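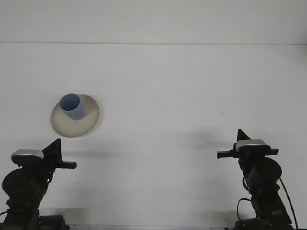 Figure 3. A cup on a plate, placed to the left on a white table.

3.2 Cup and plate as one unit

In the households we visited in Tirkton, a cup and a plate were often treated as one thing. People stacked them after a meal, carried them together to the sink, and put them back on the shelf as a pair, even when they did not come from the same set. Figure 3 shows such a pair. The plate is round and cream-colored, with a slightly raised rim and a speckled glaze. The cup is pale blue, has no visible handle, and rests tilted on the plate. The two pieces differ clearly in color, but in our sorting task this did not stop the participants from calling them "a set".

The task was done in 6 households in December. Each household received 4 pairs and was asked to clear them from the table in the usual way. Handled cups were mostly lifted first and washed alone. Cups without a handle stayed on the plate more often, and the plate then worked as a small tray. This agrees with the earlier Dolberg interviews, where older participants described the plate as "the thing that carries".

The position of the cup on the plate also had some influence. When it stood in the middle, participants took the plate with one hand. When it was near the rim, most of them used the second hand to hold the cup, or moved it to the middle before they lifted anything. We did not give any instruction on this point. The behavior of children under 10 was more varied and is treated separately in Section 3.4, together with the bowls.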